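The jars we keep

At Pliratitz the recycling lorry comes every second Thursday, and by then my cupboard under the sink does not close any more. So once a fortnight I carry everything to the bedroom, put it on the blanket and decide what can have a second life.

I began this habit in December, after I visited Biljana Popescu. She runs a small refill shop called Milton, in a street behind the market, and she owns more than 1,000 jars. Most of them were brought by neighbours. "People are ashamed to throw away a good jar," she told me, "but they are also ashamed to have forty of them at home. So they give them to me and we are all happy."

Her rules are simple. A large jar with a wide mouth is for flour, rice or dried beans. A narrow one is for oil or vinegar, and only if it has a proper cap. Drinks bottles she does not keep for food. She cuts them in half for seedlings, and the top part, without the cap, makes a quite decent funnel.

The label is the hard part. Paper ones come off in warm water with a spoon of washing soda, if you have patience for one night. The plastic kind you must warm with a hairdryer and pull slowly from one corner - if you hurry, it tears and the glue stays. For the glue Biljana uses cooking oil. I use it too, and then I wash the jar twice, because the smell of oil remains longer than you expect.

I asked her why not leave the label where it is. She showed me a jar that said coffee and had salt in it, and I did not ask again.

My own results are more modest. I weighed what I put out for the lorry before and after, and from one collection to the next it went down by 710 grams. The blanket is a good place to do the sorting. It is soft, nothing breaks, and I can see all the pieces together. Only the cat must stay in the kitchen - she believes that everything round belongs to her.
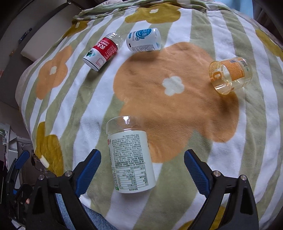
On the blanket: a large jar with its label still on, and a Nongfu water bottle.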